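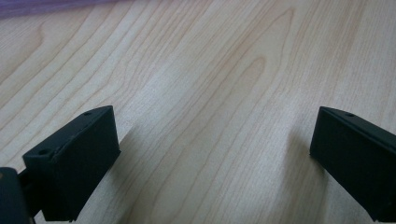 ## Plastic bags are my nemesis

So the target for the bag task was 3,000 demos, and as I type this the folder says 2,839. Not bad! I did 100 of them in one sitting, which my wrist would like me never to repeat.

If you missed my post in July, the idea is dead simple. You hold the gripper, you do the job with your own hand, and the camera on it records what the fingers get up to. Later on the model tries to learn from the lot. I'm doing my share for the Turnthorpe group (hello, all of you) and the bag list is the one I picked, because I thought it'd be easy. Ha.

Film is horrible stuff. It creases differently every go, it shines, and you can see the table straight through it, so goodness knows what the model thinks it's looking at. I've binned 34 demos so far, mostly ones where I rushed the closing bit and grabbed a fold I never meant to grab.

What's helped me:

- start with the fingers wide open, well clear of the bag
- go slower than feels sensible
- change how the bag is bunched up between goes, or you end up with the same demo over and over
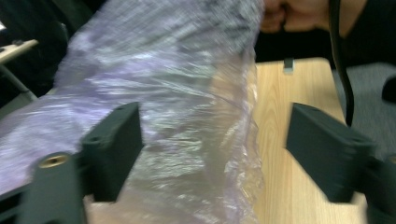
*Fingers open, plastic everywhere.*

I still need to sort out my file names before I send the next batch over, and I've got a question in about whether half-finished grabs are worth keeping. I'd keep them, personally.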